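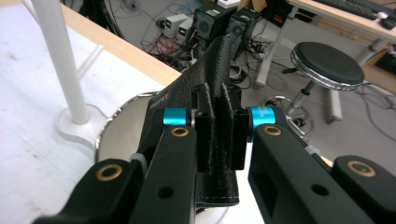

Pluvlow's hand-held gripper with a piece of black leather between the pads.

We've had the Pluvlow kit on loan since March, and I keep finding excuses to pick it up. Regular readers will remember that I was lukewarm on the last hand-held gripper we tried (too heavy, and the trigger pinched), so I went into this one with my arms folded. That lasted until lunchtime.

For anyone who missed the earlier items, the idea is simple enough. You hold the gripper, you do the job with your own arm, and the camera on the tool records what the fingers are doing. Later you use those recordings to teach a robot arm that has the same fingers. You don't need to have the arm in the room while you record, and you don't need to know how to drive one. Harish Yadav, who set ours up, had me recording in less time than it took me to find a clear spot on the table.

The part I like best is the linkage. Each finger runs on two parallel arms, so the pads stay facing each other as they come together. The pivots are bushed in brass, which I was very pleased to see, having worn out plain plastic holes on two other tools. The bright cyan spacers are there in every clip you record, and they make it easy to find the fingertips when you're scrubbing through footage of something dark. I don't know if that was the plan or if somebody just had a lot of cyan on the shelf. Either way, I want more tools to do it!

We gave it leather to start with, partly because Gerrit Aerts has been going on about leather for a year. A box or a bottle keeps its shape when you grab it. Leather folds over, springs back a little, then slides out sideways when you thought you had it. Black leather in black fingers is about as unkind as you can be to a camera, too. We did pinches along the edge, pinches across a fold, lifts with the piece doubled over, and a long run of just setting it down flat and picking it up again (more fun than it sounds, if you put some music on).

The slotted fingertip pads held the grainy side nicely. On smooth pieces I had to squeeze harder than I wanted to, and I dropped a few. Gerrit dropped none and has mentioned it since. He holds the grip lower down than I do, with his elbow tucked in, and when I copied him my lifts got a lot steadier. If you try one of these, spend the first half hour finding out how you like to hold it before you record anything you plan to keep.

Now the software, which they call Gridorov. It takes the recordings, cuts them into single tries and lets you mark each one as keep, bin or look again. The cutting is good. It got muddled when I paused with the gripper half closed, and it once turned a single lift into three, but fixing that took a couple of clicks. The "look again" pile is a lovely touch, and I wish it had a notes box. Right now I'm writing mine on paper, with the clip number next to each remark, and then losing the paper.

Harish and I ended up with 61 keepers from the first morning, out of a good many more tries. By the end of our second week we were past 1000. I should say that nearly all of those are leather, and nearly all were done by three people at the same table, so I wouldn't lean on them for much else. We're going to move things about and bring in more hands next.

On comfort, I could go 20 minutes before I wanted to swap arms. Harish can do 30. The weight sits forward, toward the fingers, and you feel it in the wrist on slow work. A slightly longer handle would sort that out for me, though people with smaller hands told me they'd leave it alone. The trigger is light and smooth and has no sharp edges anywhere, so full marks there.

A few smaller things I wrote down along the way:

The screws on the pads take a common hex key, and one comes in the box. Swapping pads is a two-minute job.

The spare pads are packed loose in a bag with the spare spacers. Please, Pluvlow, a little tray.

The start and stop tones are too much alike. I recorded a whole coffee break.

The printed guide is short and clear and has proper drawings. I read it all the way through, and I can't say that about many guides.

We also asked Orkent for a set of their soft fingertips to try on the same mount. They fit with a thin washer behind them, and they were kinder to smooth leather, though they picked up dust almost at once and needed wiping between runs. I'd like to try them on fabric. Gerrit would like to try them on gloves, wallets and everything else he owns.

What I can't tell you yet is how well all this carries over to an arm. The matching fingers are fitted to the one over at our Carrillo site, and the first training run on our leather clips is lined up for the next free slot. I'm itching to see it. The single pinches ought to come across well, and I have my doubts about the doubled-over lifts, where I was using my wrist a lot without thinking about it.

The kit stays with us for a while longer, and it's free to book if you work in either building. Put your name on the sheet by the door, leave the battery on charge when you're done, and bring something awkward to pick up. Floppy things are especially welcome. If you're new to it, ask for Harish in the mornings or me after three o'clock, and one of us will get you going.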